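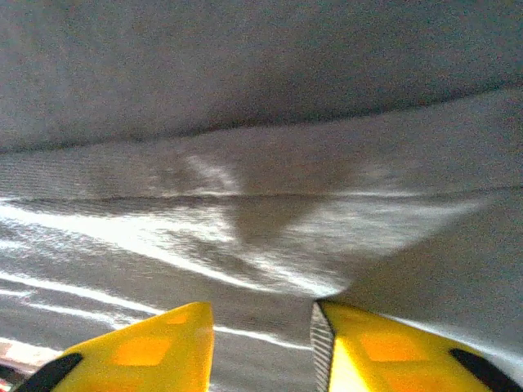 Ticket opened for the folding cell, subject line "Acceptance rules for cloth trials, glare and double layers, please read before you relabel anything." I'm writing this one long because the short version went out in May and three people read it three different ways (fair enough, I wrote it on my phone). The question is simple: when the checker throws out a trial, who decides whether it was the cloth, the light or the rule? Take the view from the wrist on the grey cloth. There's an upper layer with a curved edge hanging over a lighter one, a thin dark crease running nearly level through the lower layer, and a big washed-out streak of glare sitting right on the crease. Our edge rule says "grip at the first continuous edge." Well, which one is that? I'd say the curve of the upper layer. The checker likes the crease. Szulc, who reviews on the other shift, said the crease too, until I asked him to read the rule out loud, and then he went quiet and said "oh, the fold."

So that's the ticket. Log follows, newest at the bottom, my notes unless I say otherwise.

Entry 1. What was reported

The Destodow checker (the script that reads each trial and stamps it pass, fail or review) started stamping fail on grey cloth only. White cloth fine, blue cloth fine. The nightly batch is 300 trials and 70 of them came back fail, every one of them grey. Normally I'd expect a handful spread over all the colors. The reason code was the same on all of them, E-edge, "target edge not matched to grip point."

I did what everybody does first and restarted it. Same result. I'm putting that in so the next person can skip it.

Entry 2. What I ruled out

Fingers. Both tips were seated, I gave each a gentle tug with the cell locked out. Ribbed pad wiped down with a dry cloth per the care sheet. If you're new: lock out first, tag on the handle, your own tag, and you take it off yourself. I don't care if it's a ten second job. I've had this conversation with almost everybody here and I'll keep having it.

Wrist camera mount. Snug, no play. I didn't take it off, and please don't either, the calibration goes with it and then we've lost an afternoon.

Software version. Same as the week before. Brendetti confirmed they hadn't pushed anything to us, and I believe them, the install log agrees.

Network. I only looked because somebody on the morning call always says network. It wasn't the network.

Entry 3. The light

OK, so this was the fun part! I ran the same grey cloth twice with nothing changed except the bench lamp, once on and once off. Lamp on: E-edge. Lamp off: pass, but with a low score, and the checker put the grip point on the upper layer where I think it belongs. I ran the pair again after lunch with the blinds closed and got the same thing both times.

That's a small test and I'm not going to pretend it's more than that. It does tell me the lamp is part of it. The grey cloth throws light back in streaks, and a bright band with a dark line down the middle of it is just about the most edge-looking thing you can hand to an edge finder. The real edge, the soft one on the upper layer, is dark cloth against slightly less dark cloth. Of course it loses.

What I can't tell you is why it only started lately. The lamp has been on that arm since I got here. Maybe somebody bumped it during cleaning. The bench sheet has a line for lamp position and the line is blank, going back pages. (I'm as guilty as anyone, my initials are next to several of those blanks.)

Entry 4. Reply from Miłosz Witkowska, pasted in with his okay

"I read your notes. I agree the lamp is doing it. I don't agree that we turn the lamp off and move on. The Lalon handling standard we signed up to says conditions get recorded, it doesn't say conditions get picked until the score looks good. If you turn it off for grey you have to say so in the record for every grey trial, and then the grey numbers can't sit in the same table as the blue ones. Also your rule is bad. First continuous edge from where? From the fingers the crease comes first. From the top of the view the fold comes first. Fix the sentence before you fix the lamp."

He's right about the sentence, and it stung a bit, I wrote that sentence. I had the top layer so firmly in my head that I never thought about which direction a reader would come from. If you come up from the fingertips you do hit the crease before you get anywhere near the fold. So Szulc wasn't being careless and neither was the checker. They both followed the rule as written, and I'd been grumbling at them for weeks.

Entry 5. Rule text, old and new

Old: Grip at the first continuous edge.

New: Grip at the free edge of the topmost layer. A free edge is where a layer of cloth ends or turns over on itself with another layer visible under it. A crease within one layer is never a target. If the free edge can't be told from a crease, mark the trial REVIEW and stop there.

I went back and forth on "turns over on itself." A fold isn't an end, and one reviewer felt strongly that only a hem should count. But for picking up one layer off another, the fold is what the fingers go for, so I kept it. If you want to argue, argue in this ticket and not in the hallway, because I forget hallway things by the time I'm back at my desk.

And the word "never" is on purpose. I don't like never in a rule, it usually comes back to bite, but every time we've written "avoid where possible" it has been possible exactly as often as people felt like it.

Entry 6. Housekeeping rules that came out of this

Lamp position gets written down before the first trial and again after any break. If it's blank, the batch goes to review. Yes, the whole batch. I know.

Anything with a pattern or a color that doesn't belong to the cloth under test gets noted on the sheet. There's a little patch of reddish and white in the bottom left corner of the grey cloth view and I honestly couldn't tell you what it is, only that it's there and the sheet doesn't mention it. It didn't touch the result as far as I can see. Note it anyway.

No relabeling a fail to a pass by hand. If you think the checker is wrong, set it to REVIEW, put your initials and one plain sentence about why. "Looks fine" isn't a sentence about why. Two people look at it, and the second one shouldn't see what the first one wrote until they've made up their own mind. That last bit is a pain in the current screen, you have to collapse the notes panel yourself. I've asked Brendetti for a setting and they've said they'll look.

Don't delete failed trials. Please, please don't delete failed trials. Somebody tidied up a folder in May (meaning well!) and I spent a whole morning getting it back from the backup so I could compare old grey against new grey.

Entry 7. Rerun with the new wording

Saturday, June 29, 2024. Came in to use the quiet. Lamp on, position written down, new rule text loaded, direction of search changed so it works out which layer is on top before it looks for any edge at all. Grey cloth only, 173 trials.

Much better. E-edge is down to 2, and both of those are ones I'd have marked REVIEW myself, the fold was lying so flat that I had to squint at it. The scores are still lower than the blue cloth and I'd expect that to stay, it's a harder cloth to see. I left the lamp exactly where it was so Monday's run can be compared with mine.

I haven't rerun white or blue against the new text. It should make no difference to them. I've said "should make no difference" before in this building, so it's on the list.

Entry 8. Still open

White and blue rerun, me, early in the week.

Grey trials stamped under the old rule: keep them, tag them OLD-EDGE, leave them out of the summary table until Miłosz has signed off on the tag. He wants to see a few before he agrees and that's fine by me.

Diffuser for the lamp. Szulc has one at home he says would fit — I said thank you, but it has to go through purchasing and onto the equipment list, or we're right back to a condition that isn't written down anywhere.

Reviewer sheet needs reprinting with the new wording. The old one is taped up in more places than I remembered, so if you see one, pull it down and drop it in my tray.

Status: leaving this at PENDING and not RESOLVED until the white and blue numbers are in. Anyone on the cell can add an entry, just put your initials at the end.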